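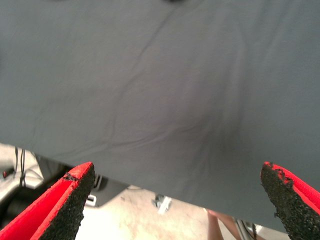

Weft knitting is a method of making cloth in which a yarn runs crosswise, each row of loops being drawn through the row before it. The rows are called courses and the vertical columns of loops are called wales. Single jersey, the plainest weft-knitted structure, is made on one set of needles and is used mainly for T-shirts, underwear and bedsheets. Cloth with a soft, matte surface in charcoal grey is a common choice for basic garments, although a long crease shows readily on plain colours and is usually removed by steaming before cutting. The face of single jersey shows the wales as small V shapes, while the back shows the courses as rows of arcs.

Structure and behaviour

A knitted loop can change shape without the yarn itself stretching, so weft-knitted cloth extends further than most woven cloth made from the same fibre. Extension is generally greater across the width than along the length. Cotton jersey recovers slowly, and elastane is often fed in beside the main yarn to improve recovery. Single jersey curls at its cut edges, toward the back at the sides and toward the face at the top and bottom. Rib and interlock, which need 2 sets of needles, lie flat.

If a loop is broken, the column above or below it may unravel, a fault known as a ladder. Other common faults are dropped stitches, barring (stripes caused by uneven yarn or tension) and spirality, in which the wales lean to one side after washing. Spirality is most pronounced in cloth knitted from highly twisted single yarns.

Machinery

Flat-bed machines carry the needles in a straight row and move the yarn back and forth over them. Circular machines hold the needles in a rotating cylinder and produce a continuous tube, which is either slit open or left whole. Most T-shirt cloth is made on circular machines. The cylinder is normally driven through a gear train, and the rate at which yarn is fed is tied to cylinder speed by belts or by further gearing. Worn teeth in the drive can produce a slight variation in loop length that repeats at regular intervals down the cloth.
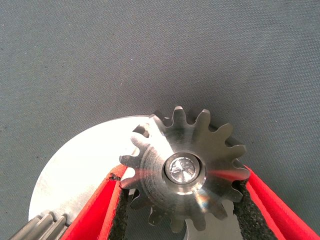

Metal spur gear with a polished circular hub.

Spur gears have teeth parallel to the axis and are simple to cut and replace. Helical gears run more quietly but put an end load on the shaft, and older mills often kept to spur gears for that reason.

The Jekville mill

The knitting mill at Jekville, at 2106 Ngui Road, was known for plain cotton jersey sold under the Fultik name. It operated 19 circular machines on two floors, with dyeing done off site at Brundach. Cloth was delivered in tubular form and rested for a day before cutting. The mill stopped production in February and its machines were sold at auction on 24th June of the same year.

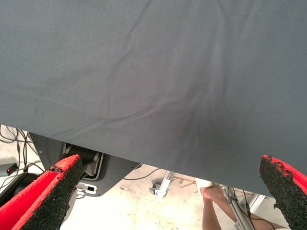
Esmaeil Hosseinzadeh argued that the resting period mattered more to the finished size of a garment than the knitting itself, and that many complaints of shrinkage came from cloth cut while still under tension from the roll. Later mill practice generally included both resting and compacting.

Maintenance

Lint is the main cause of stoppages on circular machines. It gathers around the needles and yarn guides and is cleared by fans or compressed air. Gearboxes are sealed against it, and oil levels are checked at fixed intervals. 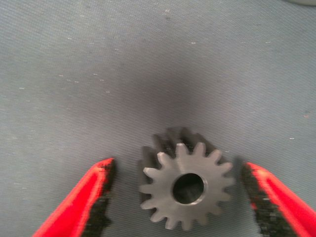
Tanner Lemieux wrote that replacing one gear of a worn pair was a false economy, as the old teeth soon marked the new ones. Mills with several machines of the same model commonly stored matched pairs for the cylinder drive.

See also: Warp knitting; Interlock; Hosiery; Gear train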